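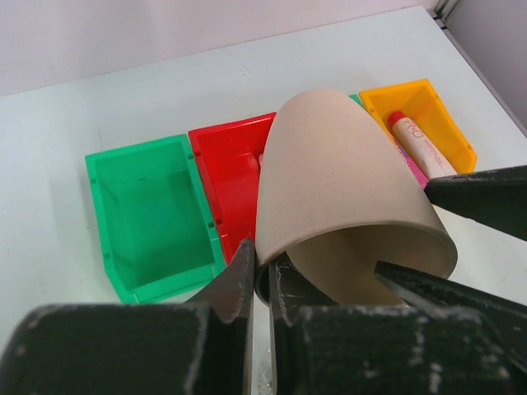
Cups are still going into the wrong bin at the Brivside return table, and the count at the end of the day does not match what the kitchen gets back. We use the Dulen cups in two sizes, small and large, and each size has its own bin. The table has the Kumsa color bins in a row, and the trouble is that two of them are green. Green comes first, then red, then the second green, then yellow-orange at the end of the row. The Dulen cups are the plain beige tapered kind with no color on the outside to match to a bin, so people go by the posted sheet, and the sheet only says "green." Held upside down over the row, a cup easily hides the second green bin, and whoever is sorting drops it in the one they can see.

Tuesday, 9:40 a.m.
Opened by Leif Mogensen

Requests Open tickets Closed Supplies Contact

Site: Brivside, return table
Items: Dulen cups, Kumsa bins
Priority: normal
Assigned to: Iestyn Penry

What should happen
Small cups in the first green bin. Large cups in the second green bin. Red is for lids. Yellow-orange is for anything chipped, stained or not ours.

What happens
Small and large cups end up mixed in both green bins. The kitchen loads the washer racks straight from the bins, so a mixed bin gives a mixed rack, and the large cups tip over in the small slots. They come out with water sitting in the base and have to go through again. At the last full count we had 2,021 cups on the books and 166 of them were on the wrong shelf. None were missing. They were just put away under the other size.

Already tried
Moved the sheet from the wall to the front edge of the table. No change.
Told both shifts which green is which. Worked for the morning shift only.
Swapped the red bin and the second green bin so the greens were side by side. This was worse and we put them back the same day.

10:25 a.m., Iestyn Penry
Thanks, this is clear. Three questions before I order anything. Are the two green bins the same size? Can the small and large cups be told apart by eye, or only when they are next to each other? And are the cups going in loose or stacked?

10:50 a.m., Leif Mogensen
Same size bins, same shade of green. They came from two different orders. The first set had a blue one that cracked and Kumsa sent green as the replacement.

The cups are hard to tell apart singly. The large one is a bit taller and the mouth is wider, but the shape and finish are the same. The size is marked on the base, very small.

Loose when people are in a hurry. Some stack them first, and a small cup will go inside a large one and sit there. I pulled apart a stack of 8 this morning and it had both sizes in it.

11:15 a.m., Iestyn Penry
Then there are two separate problems and I would like to fix them one at a time so we know which fix did what.

Step 1, bins. Take the second green bin out and use any other color you have, even if it is not a Kumsa. Change the sheet to match. Leave the position alone.

Step 2, stacking. Leave this for now. Please just note how many mixed stacks reach the kitchen.

I checked with Cledora, who supply the bins for the other sites. They can send blue, but delivery is slow until the end of July.

11:30 a.m., Leif Mogensen
There is a gray one in the dry store with flour in it. I can empty it and use it from lunch.

3:45 p.m., Leif Mogensen
Gray bin in place since noon. Sheet reprinted with "green = small" and "gray = large." I also wrote SMALL and LARGE on tape and put it on the front of each bin.

After the lunch return I tipped both bins out and checked them. The green bin had 6 large cups in it, all inside mixed stacks. There were no loose large cups in the green bin and no loose small cups in the gray one. Lids were fine.

4:05 p.m., Iestyn Penry
Good. So the color was the cause for the loose ones and the rest is stacking. Keep the gray bin until the blue arrives. I have put in the order with Cledora for one blue, same size as the others.

For stacking, add a line to the sheet: "Do not stack cups before sorting." The kitchen can stack them after they are washed. If the large cups still come through inside the small stacks, we can put a sample of each size on the table, mouth down, so people can compare heights.

4:20 p.m., Leif Mogensen
Line added. The evening shift has been told. The flour is in two tubs on the bottom shelf of the dry store and needs a proper container, so I will open a separate ticket for that.

Status: waiting on delivery
Next action: Leif to repeat the bin check after the next full lunch return and post the result to this ticket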